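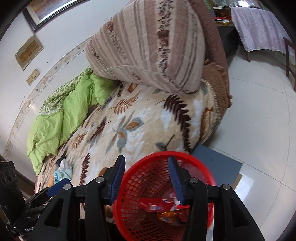 Leaf-print blanket on a bed-like surface, red mesh basket at the near end.

September, after lunch

Notes on the natural dye trials, before I forget which pot was which again. Pui-shan and I have the onion skin bath going in the big pan and the walnut one resting by the window, and the whole workshop smells like somebody's soup (not unpleasantly, I must say, though Hauwa propped the door open without a word).

The onion skins first. We had 585 g of dry skins saved up, nearly all brown with a handful of red, simmered for an hour and then left in the water overnight with the lid on. Strained this morning through the old muslin. Wool went in already mordanted with alum, as last time, and I took the first skein out at 20 minutes. A lovely marmalade colour, much warmer than the one from the spring batch! The second stayed in for the full hour and has gone towards toffee. I want to see both of them properly dry before I decide which I like, as wet wool always flatters itself and I have been caught that way before.

Skeins are labelled with knots in the tie thread this time: one knot for short, two for long. Paper tags came off in the rinse last month and Onyekachi and I spent a silly amount of time holding yarn up to the window and arguing.

Walnut: slower, and I am a bit cross with it. The hulls came from the Plemudach orchard and I think they had been sitting damp too long, they went to mush as soon as I stirred them. The colour on the cotton strip is a flat beige where I was hoping for something like strong tea. Omolara suggests a pinch of iron at the end. I would like to try one strip with and one without, same time in the pot, so we can lay them side by side. No more than a pinch, please, whoever gets to it first. Iron makes wool harsh, and I still have the scratchy sample from the Tessier order to prove it.

Water: tap for everything today. Shinji asked whether rainwater would change the yellow and I really don't know, but the butt is full so it would cost us nothing to try a small pot.

Stock, while I remember. Alum is down to 17 packets. Muslin needs replacing, it has a hole near the hem. The wooden spoon with the burnt handle is now the iron spoon and must not go in any other pot.

Next: rinse the toffee skein again (still bleeding a little at four o'clock), wash the big pan, start soaking the madder. Pui-shan has the key to the drying cupboard.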